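Dunda floor-clearing helper
Trustell workplace equipment

Most workplaces have a job that gets left until somebody gives in and does it. At a packing bench or in a goods-in room it is usually the floor: the bottles, the bits of cardboard, the odd scraps of plastic. Dunda is our two-armed helper for exactly that sort of work, and we're rather fond of it.

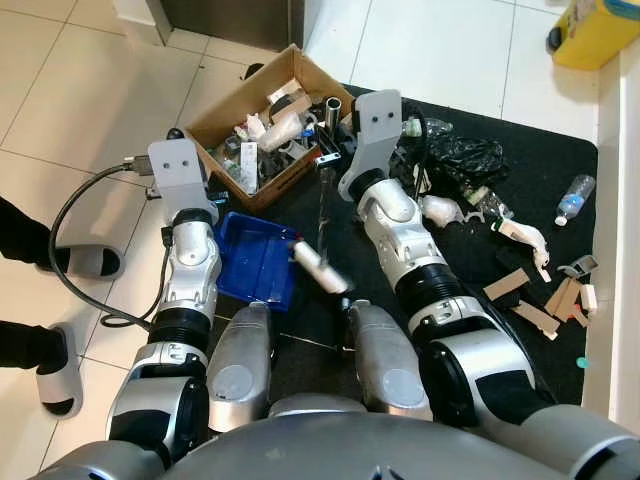 Words: Agata Marino | Updated 21 June 2026

Dunda works at floor level with both arms, so your people can spend less of the day bending. Hollis, our first customer, took 2 units in December for the packing room at Fomthorpe, and the staff there tell us they now finish a shift with the sweeping already in hand – a small thing, perhaps, but a welcome one when your back has had enough. It takes the ordinary long-handled dustpan and brush you probably own already.

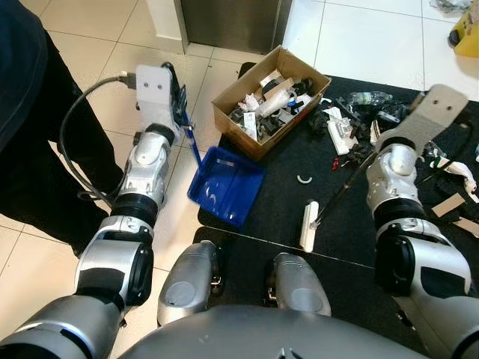

Does it mean fewer cleaning staff?
At Fomthorpe the same people are still there. They choose what Dunda tackles, check what goes out as rubbish, and have more time for the kitchens and washrooms.

We spend a morning with each team before handover, and we do like everyone to have a go, including the ones who'd sooner stand at the back with a cup of tea.
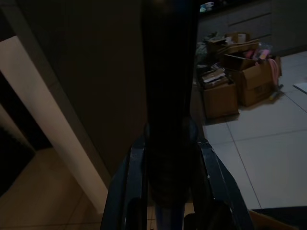 Marino, I'd add that it wants a bit of patience in the first week, as we were all forever stepping round it, but I don't miss the dustpan one bit. – Fomthorpe packing room

Order code: 417
Training places included: 4 per unit
Spare gripper pads: sold separately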